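Supporters' group questions Clostau's case for hiring Wouter Prins

19 Sep 2019

The Clostau Supporters' Association has today asked the club to explain why it plans to hand control of both recruitment and coaching appointments to one man, Wouter Prins, after a search that lasted 13 days.

Prins, 42, leaves Dokura after two seasons as head of recruitment. Clostau announced him in a short statement that called the appointment "transformational". The association has read the statement several times and can find no mention of what he will change.

"We were told the same thing about the last director, and the one before him," said Zawadi Rashidi, who chairs the association. "Wouter Prins may well be good at his job. We'd just like to see the working. Dokura finished ninth and then eighth while he was there. Is that him, or is that what Dokura always do?"

The club points to the sale of striker Tormod Öberg as proof of Prins's eye for a player. Members note that Öberg had been at Dokura for a year before Prins arrived, and that his first coach there was the one who moved him up front. The three forwards signed on Prins's watch scored four league goals between them last season. 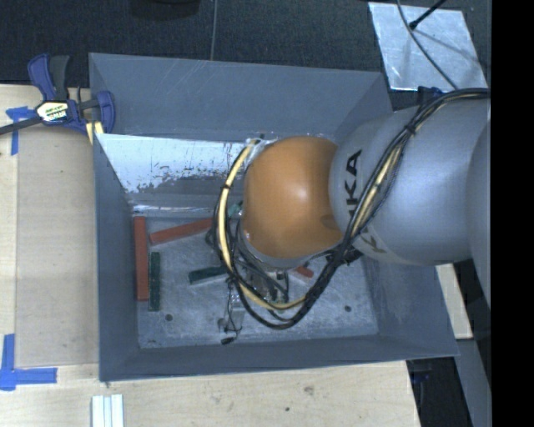
There is also the matter of the contract. Clostau has confirmed that it runs for five years, with no break clause that the club is willing to discuss. The last two directors of football were both gone inside 18 months and both were paid off. The association asked in July what those payments came to and has had no figure.

Floor Van Beek, the club's chief executive, told a supporters' meeting that Prins was "the outstanding candidate by a distance". Asked how many others had been interviewed, she said the process was confidential.

An association survey drew replies from 3537 season ticket holders. Most said they had no strong view on Prins himself. What they wanted was a named person at the club who would answer for signings, and a yearly public report on how those signings had done. A further 320 replies came in after the closing date and have been left out.

The association is asking Clostau to publish the job description, to say who on the board will review Prins's work, and to set a date for the first review.

Clostau play De Bruijn away in their next league match.

Media contact: Jeanine Van Dijk, press officer, Clostau Supporters' Association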